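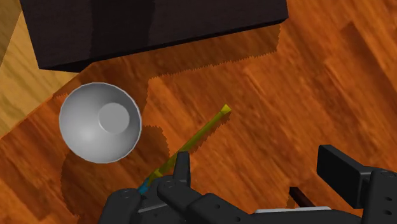
*Warm planks, warm orange-brown color.*

# In praise of the bare wood floor

I have been a carpet person most of my life, and I'm here to tell you I have switched sides completely. We pulled up the wall-to-wall in our front room last December, all the old beige of it, and under there was pine the color of strong tea. I sat down on the bottom stair and looked at it for a good long while. I still do that some mornings!

What I love most is the way a wood floor changes all day long. Carpet looks the same at breakfast as it does at supper. Wood picks up whatever the window is doing, so at noon the boards by the sofa go pale as honey, and by five they've turned a deep orange that makes the whole room feel like somebody lit a fire. I started moving my reading chair to follow the good patch (my wife finds this very funny, and she has also started doing it).

Then there's the sound. People complain that bare floors are noisy, and sure, they are. You hear the dog coming. You hear who is up early and which of the kids is trying to sneak a cookie. I grew up in a house in Cundthorpe where my grandmother could tell all 6 of us apart by our footsteps, and I had forgotten how much I liked that until I had boards of my own again.

I know the case against. They're cold in winter, and a dropped glass has no chance. Dust rolls around in little gray balls where you can see it, though I'd much rather see it and sweep it than have it sitting down in the pile for years. For cold feet I own slippers.

The part I really want to argue for, though, is leaving them alone. When the carpet came up, everybody had a plan for us. Sand it flat, fill the gaps, stain it gray, put down that thick shiny coating that looks like a bowling alley. Jozef Jacobs, who refinished the floors in half the old houses on Fraser Street, came over to give us a price, got down on his knees with a flashlight, and told us to wash it, oil it, and save our money. So that's what we did! It took one weekend and $70 worth of oil and rags, and my knees forgave me by Thursday.

It has scratches. There's a dark ring where a plant must have stood, and a row of tack holes all the way around the edge. One board near the door dips where people have been turning the same corner for generations, and I love that board more than some furniture I paid real money for.

If you've got old carpet and an old house, go into a closet tonight, find a corner, and pull it back a few inches. You might find plywood, and then you can push it down again and no harm done. But you might find what we found, and if you do, please write and tell me what color it is.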